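4.2 Do written rules change what operators do?

Most labs that collect demonstrations with hand-held grippers now have a rule sheet. Far fewer have checked whether it does anything. The Ikitz sheet, which we took over with small edits, has 23 rules for cloth tasks, and we doubt that more than a handful of them matter. Some are habits from older arm work - keep clear of the swing path, for one - that make little sense when a person is holding the tool. 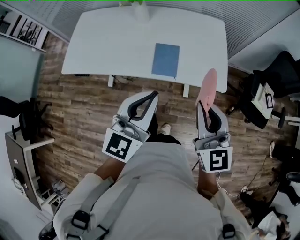 We therefore sorted the rules by whether a breach could be found in the recording afterward. Marker visibility can be checked. "Move naturally" cannot, and two reviewers given the same clip rarely agreed on it. We logged 2181 demonstrations at the Nindunora site and marked 251 of them as breaking at least one checkable rule. How many broke the other kind, we have no way to say.

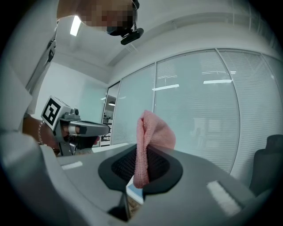 Öztürkmen objects that rules of the second kind were never meant to be audited, and that their job is to slow a new operator down during the first hour. Perhaps so. If that is the purpose, the sheet should say it, and the rule should not be listed beside a hard limit on marker angle as if the two carried equal weight. 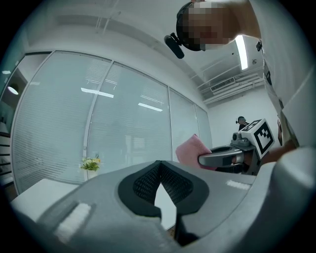 The Gonex draft, circulated in August, goes the other way and asks for a signed form before each session. We tried it for 2 weeks. The forms were complete and the breach rate hardly moved. A short trial at one site proves little, but the draft offers no evidence at all, and we would not adopt a form on trust. Our own advice is narrower: keep the rules a script can test, run the script the same evening, and move the rest into training notes.
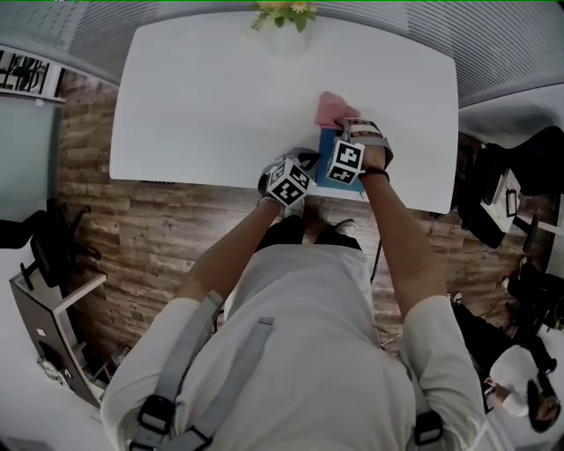

Figure 4. Cloth handling at the table, with a cube marker worn on each hand.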